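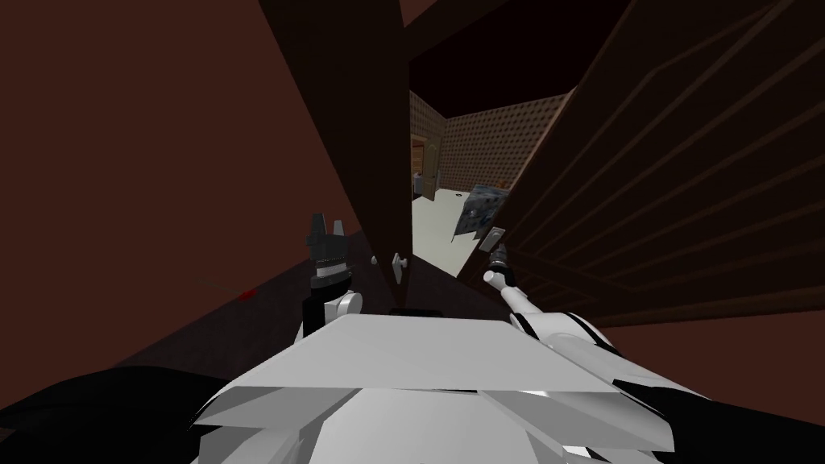
Totudia revises door-opening set-up for its two-armed robot

2023-07-11

Totudia has changed the set-up procedure for the two-armed mobile robot it is preparing for the Hasutgate site. The new procedure is tested in simulation first, with the robot placed close to an open door and the right gripper brought towards the latch side. Both arms are raised in front of the body at this stage.

Marwa Hegazy, who leads the set-up work, said the main change is to the order of checks. Finger zero positions are now set before the wrist offsets – previously the two were done together, and an error in one could be hidden by the other. Each gripper is opened and closed 14 times, and the resting gap is logged after the last cycle.

The wrist joints are to be inspected every 500 door cycles and regreased every 2,000. Collision limits for the door edge and the jamb are held in a separate file, so that they can be altered for a new doorway without repeating the arm calibration.

Imtiaz Jayawardena of Naciri, which maintains the control software, said the simulated door model has been given 6 hinge friction settings. Runs that exceed the wrist torque limit are stopped and the joint log is saved.

Trials on the physical robot are planned for December.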